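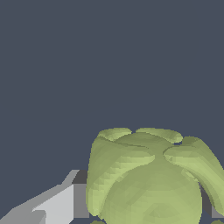
Home Stories Poems Authors Submit a text Contact

The Translator of Letters

When Piroska Vörös was sixty-one, she got a letter in a language that she could not read. The stamp was from Drultia. The envelope had been opened once already and closed again with tape, and the postman asked her to sign for it, although it was a very thin letter.

She put it on the shelf behind the radio. For three days she dusted around it.

In Berembridge at that time there was one person who could read the language of Drultia, and it was Géza Rácz, and Piroska had not spoken with Géza Rácz for thirty years. They lived in the same street. Her house was at the end with the church and his house was at the end with the river, and between them there was a bakery where both of them bought their bread, she at seven in the morning and he at ten. Nothing had ever been agreed about these hours. One winter he had simply started to come later.

On the fourth day she took the letter down and walked to the school, where her niece Veronika Veres was teaching geography.

"Can you find me somebody in the city?" she asked. "Somebody who translates."

"It will cost you," said Veronika. "And it will take weeks. Why don't you go to Uncle Géza?"

"He isn't your uncle."

"Everybody calls him so."

"I don't," said Piroska.

Veronika was correcting maps. The children had drawn the rivers in blue and the borders in red, and one child had drawn the sea in brown, and she was thinking how to mark it. She did not look up. She had heard the story of the quarrel from her mother, and another story from the baker, and the two had nothing in common except a bicycle.

"Leave it with me," she said. "I will ask him. I don't have to say whose letter it is."

"Your name isn't on the envelope. Mine is."

"Then I will take it out of the envelope."

Piroska thought about it on the whole way home, with the letter still in her bag. She did not like the idea that it would lie on his table, in his kitchen, and that he would know something about her life before she knew it herself. But she liked the idea of the weeks even less. In the evening she put on her grey coat, which was too warm for September, and she walked down to the river.

He opened the door with a spoon in his hand. He had become smaller. She had seen him from far away many times and had not noticed it.

"Piroska," he said.

"I have a letter," she said. "I will pay you for it."

He looked at the spoon and then went back inside, and because he left the door open, she followed him. Something was cooking with onion. The kitchen was clean but there were newspapers on all the chairs, and he had to move one pile onto another pile so that she could sit. She didn't take off the coat.

He washed his hands and dried them very well, each finger. Then he put on his glasses and took the letter out and read it to the end without a word. It was one page. He read it for such a long time that the lid of the pot began to jump, and she stood up herself and turned down the flame, and sat down again.

"Who is Erzsébet Vincze?" he asked.

"I don't know any Erzsébet Vincze."

"She knows you. She writes that she bought a piano."

"A piano?"

"From an auction, from the theatre in the port. The Filali, it was called. They are pulling it down." He moved his finger along the line. "She had the piano opened by a man who repairs them, and under the keys he found a paper. On the paper it says, 'This was played by Piroska Vörös of Berembridge, badly, with great joy.' And she looked in the telephone book, and there is only one Piroska Vörös in Berembridge. She wants to know if it was you. She would like to hear how it was."

Piroska said nothing. She opened the top button of the coat.

She had been in the port of Drultia for one summer, when she was thirty-one. The man who ran the theatre wanted a pianist for the evening dances, and she had told him that she could play, and it was almost true. She knew eleven songs. When they were finished she began again with the first one, slower, so that people should think it was another. There were a hundred chairs in that hall, and she had never seen them all taken. She slept in a room above a shop which sold lamps, and the light came up between the boards of the floor until late in the night.

Géza had been there as well. He was working on the boats. That was how he had learned the language, and she had not learned it, because she was always at the piano and he always did the talking for her.

"You wrote this paper," she said.

"Yes."

"When?"

"On the last evening. You were outside with the others. I wanted that you find it some day." He folded the letter on its old lines. "Afterwards I remembered that nobody looks under the keys of a piano."

"You wrote 'badly'."

"You did play badly."

"And after that you took the bicycle and went home without me."

He took off his glasses. Without them his eyes were like the eyes she remembered, a little too wide open, as if somebody had just called his name from another room.

"I left you the ticket for the train," he said. "In the pocket of your coat. I wrote to you where I would wait for you. I waited in that town two days, Piroska. I had to sell the bicycle for the hotel."

"There was no ticket."

"In the blue coat."

She was silent for a while. A boat passed on the river with its engine very low, and the window made a small noise in its frame.

"I gave the blue coat to the girl at the cash desk," she said. "She was always cold. I gave it to her on that evening, when we were outside. It must have been while you were writing about me in the piano. No, it must have been after it. When did you put the ticket?"

"In the afternoon."

"Then it was already in the pocket."

"Then it was," said Géza.

The onion was starting to burn. He got up and put some water on it, and the steam went up to the ceiling, and for a moment both of them were busy with it, he with the spoon and she with the window, which was difficult to open. When she came back to the table she took off the coat at last and hung it over the newspapers.

"What was she called, that girl?" he asked. "At the cash desk?"

"I don't remember. Edit. Edit something. Vida. She wanted to travel and she had never any money."

"Maybe she travelled."

"With my ticket?"

"It was a good ticket. With a seat at the window."

Piroska wanted to be angry with Edit Vida. She tried it, in the chair, with her hands flat on the table. She saw the girl running in the blue coat along the platform, and she saw the train, and she could not find the anger anywhere. She had used up so much of it on the man who was now putting two plates on the table and looking for a second fork.

"We have to answer to this woman," he said.

"You will write it. I will tell you what."

"Now?"

"After we eat."

They ate. He had put in too much pepper, and she told him so. Then he cleared one corner of the table and brought paper and a pen, and he wrote the date and the greeting, and he waited with the pen above the page.

"Write that it was me," said Piroska. "Write that I knew eleven songs." She thought a little. "Ask her if the low keys still stick when the weather is wet. And ask what she wants for it."

"For what?"

"For the piano."

"Where would you put a piano?"

She looked around at the newspapers, at the chairs, at the long wall by the river side where there was only a calendar and a hook.

"Write first," she said.

The next morning the baker was late with the second tray, and at half past eight there were two people waiting for it.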